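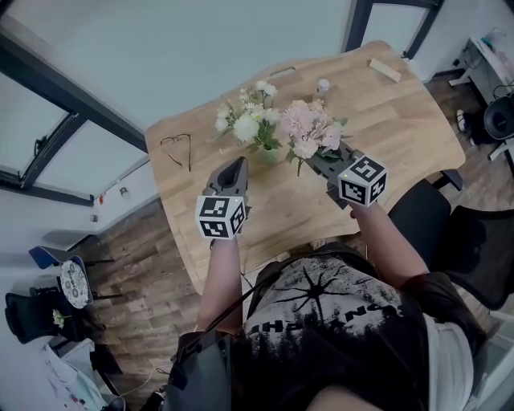
When does the second season of Vasine start?

The first two episodes go up on June 1, 2026. After that there is one new episode every Monday until the finale.

How many episodes are there this time?

Eight, the same as last season. Most run just under an hour. The finale is longer, at 64 minutes without the credits.

Do I need to watch season one first?

Yes. The new season opens the morning after the bridge scene and doesn't stop to explain who was on it. If you only have time for part of season one, watch episodes one, four, seven and eight.

Who is coming back?

Athina Politis returns as Inspector Kwofie, and Lambros Tsoukalas is back as her brother-in-law. Matvii Bilyk was a guest in two episodes last year and is now in the main cast. Melina Tsolakis does not appear in the first half of the season. We won't say anything about the second half here.

Is the show based on a book?

No. Shafiq Bandara wrote it for the screen. The town of Vasine isn't real either. The harbor and the ferry office were shot in two different places, so the walk between them that fans keep trying to map can't be done.

What is Fullia?

It's the shipping company that Kwofie starts looking into near the end of season one. The name is on the side of the truck in episode three, if you want to go back and check. Room 169 is in the same building, two floors up from the lobby.

Why was the flashback episode moved?

It was planned as episode two and now airs as episode five. Bandara said at the December preview that the ferry story lost too much speed with the flashback sitting in front of it.

Are there subtitles?

English subtitles and captions are available on every episode. The short scenes in Greek have no burned-in translation, so turn subtitles on if you want to follow them.

Will there be a third season?

It hasn't been ordered. The writers have an outline, and the finale leaves one story open.

Can I post spoilers in the comments?

Only in the thread for that episode. Comments about later episodes will be removed.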